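4. Tareas de servicio: preparación de pedidos para llevar

4.1. Motivación

La pregunta de si una máquina puede asumir ya las labores menores de una casa o de un comercio suele plantearse en términos demasiado amplios. Recoger la mesa, doblar la ropa o atender un mostrador son conjuntos de operaciones de dificultad muy desigual, y los resultados publicados sobre una de ellas dicen poco sobre las demás. En este trabajo se optó por examinar una sola labor de comercio, la preparación de bebidas para llevar, y por separarla en las operaciones que el personal de una cafetería ejecuta casi sin atención: extraer un vaso de una pila, colocarlo de pie, ajustar la tapa, asentar el vaso en el portavasos de cartón e introducir el conjunto en una bolsa de papel.

La elección responde a consultas previas con la cadena Prorkel, que explota locales de pequeño formato en estaciones y hospitales. Sus encargados coincidieron en que la elaboración de la bebida está resuelta en buena medida por las máquinas existentes, mientras que el acondicionamiento final sigue siendo enteramente manual. Es también el punto en el que se acumulan los pedidos a primera hora de la mañana.

4.2. Materiales y procedimiento

Los ensayos se realizaron en el laboratorio de manipulación de Vormont, con el entorno de control Prava, sobre una estación de dos brazos. No se fabricó ninguna pieza especial para la tarea. Los vasos, las tapas, los portavasos y las bolsas son artículos comerciales corrientes, y se repusieron en cuanto mostraban deformaciones. La disposición de los objetos se modificó entre un ensayo y otro dentro de los límites del área alcanzable (figura 3).

El protocolo comprendió 428 ensayos, distribuidos entre siete configuraciones iniciales. Cada ensayo se dio por concluido al completarse el pedido, al caer un objeto fuera de la mesa o al cumplirse un límite de 30 segundos por operación. Dos evaluadores puntuaron las grabaciones por separado; los desacuerdos se resolvieron mediante revisión conjunta.

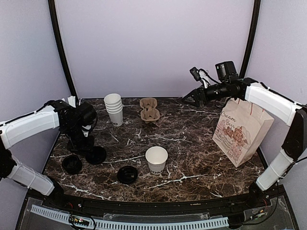
Figura 3. Área de trabajo de la tarea de preparación de pedidos, con la pila de vasos y el portavasos al fondo, tres tapas sueltas, un vaso separado en primer término y la bolsa a la derecha.

Sfeir objetó, durante la revisión interna del protocolo, que una cafetería no mide su trabajo por operaciones sino por pedidos entregados, y que un sistema capaz de hacer bien casi todo y de fallar en la tapa no le ahorra a nadie un puesto en el mostrador. La observación se incorporó al análisis. Los resultados se valoran, por tanto, en dos niveles: el de la operación aislada y el del pedido completo, y es el segundo el que debe considerarse al hablar de utilidad práctica.

4.3. Resultados

La extracción de un vaso de la pila fue la operación con mayor variación entre configuraciones. Los vasos encajados se adhieren entre sí, y la pinza tendía a levantar dos a la vez cuando el agarre se producía por debajo del borde. El segundo brazo puede sujetar el resto de la pila, pero esa coordinación exige una secuencia más lenta y consume buena parte del tiempo disponible.

El ajuste de la tapa concentró la mayoría de los fallos. La dificultad no reside en la localización, que el sistema de visión resolvió con regularidad incluso cuando las tapas estaban dispersas por la mesa, y tampoco en el traslado. Se encuentra en el último tramo del movimiento: la tapa debe presionarse de manera uniforme sobre un vaso de papel que cede con facilidad. Una presión excesiva deforma la pared; una insuficiente deja parte del borde sin encajar, defecto que la cámara de muñeca no siempre permite apreciar.

El asiento en el portavasos resultó más sencillo de lo previsto, ya que los huecos toleran un pequeño error de posición. La introducción en la bolsa, en cambio, dependió casi por completo del estado de la boca. Con la bolsa bien abierta la operación se completó con normalidad. Cuando el papel se había plegado hacia dentro, el brazo empujaba la bolsa sin llegar a entrar en ella.

4.4. Discusión

Los datos no respaldan la sustitución del trabajo manual en esta tarea — al menos con pinzas de dos dedos y sin sensores de fuerza en la punta —, aunque permiten delimitar mejor qué parte de ella es abordable. Colocar vasos y llenar portavasos son operaciones que podrían delegarse en un local con espacio suficiente y un ritmo de pedidos moderado. La tapa y la bolsa requieren todavía la intervención de una persona.

Debe señalarse, además, una limitación del diseño experimental. Todos los ensayos se efectuaron con vasos vacíos. Un vaso lleno modifica el peso, la rigidez de la pared y el coste de cada error, y no cabe suponer que las tasas obtenidas se mantengan en esas condiciones. La serie con líquido, cuyo inicio está previsto para noviembre, empleará las mismas configuraciones iniciales a fin de que ambas puedan compararse directamente.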